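Open day at Vinero, June 15, 2021

We got to Kodesholm at 11 and were shown upstairs, where the company builds its practice city. Gráinne Moriarty runs the group that collects driving and walking examples in simulation. Each run starts at a kerb or a crossing and lasts 50 seconds. 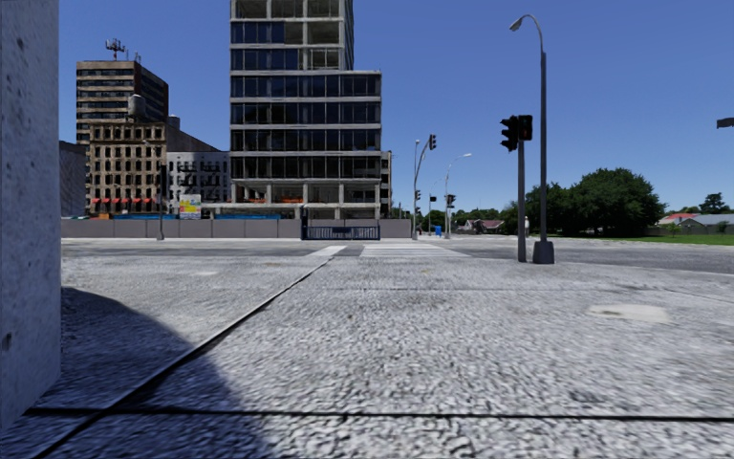

The learning system needs plain runs as well as awkward ones, so plenty of time goes on quiet streets. Oskari Lehtinen let two of us try the controls. My first run was thrown out for stopping too late. They had 2115 runs saved from April.

Lunch was soup.

Comments

Senan: Did they say which crossings are hardest?

Sorcha D.: Mine got thrown out too.

Contact | © Griden Visits | Back to top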